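Notebook – containers and trays, Storongate room
24 Sep 2023 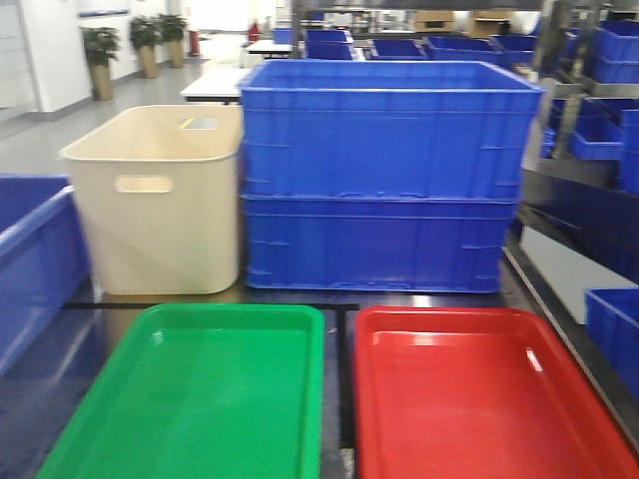 Continuing from the July entry. The goal is still the same: settle on one container system for incoming parts, so that the sorting bench and the shelving use the same sizes and we stop decanting from one box into another. Kamran wants a decision before the next Beltlow order goes out.

Candidates
Blue crates, large. We already own most of these. Thick rim, ribbed sides, and they stack without rocking if the lower one is seated properly. Drawback is the weight when full of fasteners. Hauke's limit for anything lifted above chest height is 5 kg, and a large crate filled to half with M8 bolts is well past that. So large crates stay at bench height or lower, or they hold light stuff only (foam, cable sleeves, empty bags).

Cream bin. Walls flare slightly, cutout handle on the front. Easier to pull toward you with one hand than the blue crates. Does not share a footprint with the blue crates, so the two types should never go in one stack. Dörte tried it in July and the cream one slid when the table was bumped. Keep it as a single-level bin for returns and odd items.

Small blue bins. Fine for the middle shelves of the rack. Need labels on the short side, as the long side faces the neighbor bin.

Trays, red and green. Shallow, raised rim, rounded corners. The rounded corners matter more than I expected: washers can be swept out with a finger, which was a nuisance with the old square-cornered ones. The finish is glossy and throws reflections from the overhead lights. Small zinc-plated parts are hard to pick out against a highlight. Seung-woo suggested a matte liner. Cut one from the gray mat offcuts and test before ordering anything.

Tray convention
Green = checked, ready for the crate. Red = reject or unclear. Green on the left, red on the right, both at the near side of the bench with the containers behind them. I had them the other way round in July and Dörte kept reaching across herself. Left as it is now unless a left-handed person objects.

Unclear parts go in red with a slip. Do not start a third tray for "maybe". We did that at the Wendt job and the third tray filled up faster than the other two.

Trial
Ran one mixed batch of Trerkska brackets and spacers through the layout, sorting by hand from the cream bin. First pass took 22 minutes, including 4 minutes lost looking for the calipers. Rejects: 2 spacers with burrs. Reach from bin to tray is comfortable when standing. When seated, the wall of the bin is too high to see the bottom, and the last parts have to be found by feel. Tipping the bin forward helps but leaves nowhere to rest it. A wedge under the back edge would do – scrap plywood, nothing fancy.

Stacking crates beside the bin is OK at two high. Three high blocks the view to the tables behind, and Frauke objected to that for the walkway.

Room
Planters stay along the left wall. The proposal to move them nearer the benches is dropped, as the floor there is needed for the cart. Keep the approach to the fire extinguisher clear at all times, including during deliveries. Cardboard boxes on the upper level should be opened and emptied into crates, then flattened. Cardboard sheds dust onto whatever is stored under it.

Open points
– Matte liner for both trays (me)
– Wedge for the cream bin (Hauke)
– Labels, short side, small bins. Check whether the old label stock still sticks to this plastic (Seung-woo)
– Fixed hook for the calipers (me)
– Ask Beltlow if lids are available for the large crates, and if lidded crates can still be stacked (Kamran)
– Repeat the trial with a heavier batch, seated and standing, same person both times (Dörte)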